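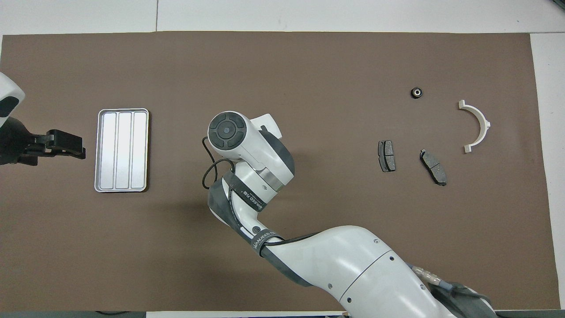

4. Collecting the Demonstrations

4.1 The task

The tray-loading task was chosen after a visit to the Zandlow parts depot, where service kits for small vehicles are packed by people who do it quickly, well, and while talking about something else. We wanted a task that looked easy to anyone who had watched them. Each kit has loose parts that start on the right side of the work surface and must end up in a tray with three compartments on the left. Brake pads go together in the first compartment, molded plastic parts go in the second, and small rubber parts go in the third. The packers at Zandlow needed one sentence of instruction. Our written protocol for the same job runs to 2 pages and has been revised more often than the grant proposal.

Figure 2 gives the starting state for the four-part kit, with the tray empty and the rubber grommet, both brake pads, and the half-ring waiting on the brown paper. The paper was Saarela packing stock, bought by the roll. We first worked on the bare tabletop, whose white finish was very close to the white of the plastic part, and our segmentation model spent its first week confidently outlining patches of table. Dark brown paper fixed this at once. It then introduced the opposite trouble with the pads, which are dark gray, though the lighter metal backing gave the model enough of an edge to hold on to.

The two arms share the job. The near arm picks up a part and carries it toward the tray, and the far arm may steady the tray by its rim. Steadying was left up to the demonstrator. Some never used it. Others held on to the tray throughout, as if it might leave.

4.2 Two ways of showing

Every demonstrator taught the task in two ways. In the hand-guided condition, the arm's joints were set to a compliant mode and the demonstrator took hold of the wrist and moved it through the motion, opening and closing the gripper with a foot pedal. In the remote condition, the demonstrator sat at a desk in the next room with the Clelgate controller, a pair of handheld grips whose motion is mapped onto the arms, and watched the camera view on a monitor.

Hand guidance has a good reputation in the literature, and we understand why. A person pushing an arm can feel when a pad has caught on the tray rim and will ease off without being told to. The same person also tends to stand directly between the head camera and whatever is being done. A fair share of our early hand-guided recordings are careful studies of somebody's sleeve. We moved demonstrators to the side of the table, which improved the view and made the arm harder to steer, and we kept that arrangement.

Remote control has the opposite character. The camera sees everything, and the demonstrator feels nothing. The first instinct of nearly every new operator was to press the part down firmly to be sure it had arrived. We set a force limit in software after the second bent tray and lowered it after the third.

Bimanual hand guidance was attempted in pilot work in October. It calls for one person to guide two arms, each of which has more joints than the person has hands. We tried it with two people, who got in each other's way and apologized a great deal, and the recordings contain long pauses that no policy should be asked to learn. In the main study, hand-guided demonstrations therefore moved the picking arm only, and the tray-side arm was either parked or set in a fixed hold before recording began.

4.3 What was kept

The final set holds 466 demonstrations, of which 160 were hand-guided and the rest remote. They were drawn from 1686 recordings. The difference deserves a word, as papers in this area often report the first kind of number and are shy about the second.

A recording was dropped if any part ended up in the wrong compartment, if a part left the paper, if the arm entered a protective stop, or if the demonstrator abandoned the attempt. Protective stops made up the largest group. The next largest was a category our log calls "other," which on later inspection was mostly people forgetting to press the button that ends the recording. These files show a finished tray and a motionless arm for as long as it took the demonstrator to wonder why nothing had happened. We considered trimming them. In the end we dropped them, having found that our trimming script and our annotators disagreed about when the task was over, and that the annotators also disagreed with one another.

Fumbles were kept. If a part slipped, was picked up again, and arrived where it should, the recording stayed in with the slip intact. Removing such cases gives a cleaner set and a policy that has never seen a mistake, and an earlier policy of ours, trained in that spirit, responded to a dropped pad by carrying nothing to the tray with great precision and releasing it there.

4.4 The individual parts

The parts were not equally willing. Brake pads were the simplest to grasp when they stood upright in the view, roughly aligned with the tray, and noticeably harder when turned to a diagonal. A demonstrator facing a diagonal pad has a choice of turning the wrist before the grasp or turning it after. People were consistent with themselves and inconsistent with everyone else. We recorded the order of these moves and return to it in Section 5, where it explains more of the policy's hesitation than we would like.

The half-ring gave trouble of another kind. It can be taken by either flat tab or by the curve, and a grasp on the curve leaves the open side to swing as the arm moves. Remote operators favored the curve, which looks sensible on a monitor. Hand guiders almost always went for a tab. We had expected the two conditions to differ in smoothness and speed, and had prepared several plots on the subject. The clearest difference between them was where people chose to hold a piece of plastic.

The grommet is small, round, and rubber, and it sticks slightly to the finger pads. Releasing it cleanly took practice. Several demonstrators developed a small shake of the wrist over the third compartment, and the learned policy has picked this up faithfully. It now shakes over every compartment, including after brake pads, which need no encouragement. We report this as a success of imitation and a failure of everything else.

4.5 Cables, straps, and other participants

The picking arm in our setup carries straps along its middle segment and a thin cable at the wrist. In hand-guided sessions the straps became an unofficial handle. Our instructions asked demonstrators to hold the wrist, and they did so until the arm felt heavy, at which point the second hand drifted down the arm. Forces applied there produce elbow motion that has little to do with the task. We did not forbid it, partly out of principle and partly because the prohibition had been in the instructions all along.

The wrist cable limited rotation in one direction. Demonstrators learned to avoid that direction after one or two attempts and then avoided it for good, even when the shorter turn would have been safe. The policy inherits the habit. Readers who reproduce the setup with a different cable route should expect different wrist paths, and should not blame the network for ours.

4.6 Transfer to the second site

A partial copy of the station was built at Cletport in order to check whether the demonstrations carried over. The arms were the same model, the tray came from the same supplier, and the table was a little lower. We had listed lighting, camera pose, and paper color as the likely sources of trouble, and controlled all of them. The table height had been judged harmless. On its first run the policy performed the complete task, in the right order and with the little shake, slightly above the parts.

Once the offset was corrected, the picking behavior returned, with the half-ring again the weakest of the parts. The station description, the collection protocol, and the kept recordings were frozen on 16/12/2021, and all results in Section 5 use that version. The discarded recordings are available on request — we would be interested to hear from anyone who finds a use for the sleeves.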